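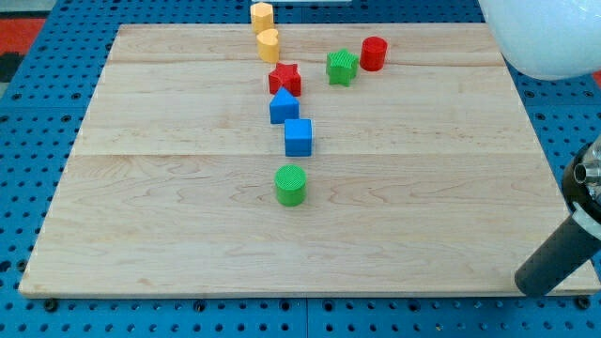 Do the blocks in a sorting set have to be different colors?
Only if color is one of the things you want sorted. A set in a single color forces everyone to sort by shape, and this is harder and a good deal quieter.

Design for Play, Handout 2: Shape, Color and the Trouble with Both
E. Ametepe, Room 137, Thursday

Give an adult a pile of blocks and the adult will make a row, then straighten the row. Give a child the same pile and you learn what the blocks are for.

Terms for today. A prism is a flat outline pushed through space: a star, a heart, a house. A cube is a prism with good manners. A cylinder rolls off the table during the lecture.

When shape and color always agree (every star red, every heart yellow), you can't tell which one the child is using. Fiifi Nutsugah calls this a confounded set. Manufacturers call it a set. Two shapes sharing one color, say a cube and a house both in blue, at least give you something to argue over.

Reading: Poltau course pack, the section on attributes. Skip the appendix, I wrote it in a hurry.

For next time: design a set in which color is no help at all. Sketches only. Last year's class brought in prototypes and I am still finding them.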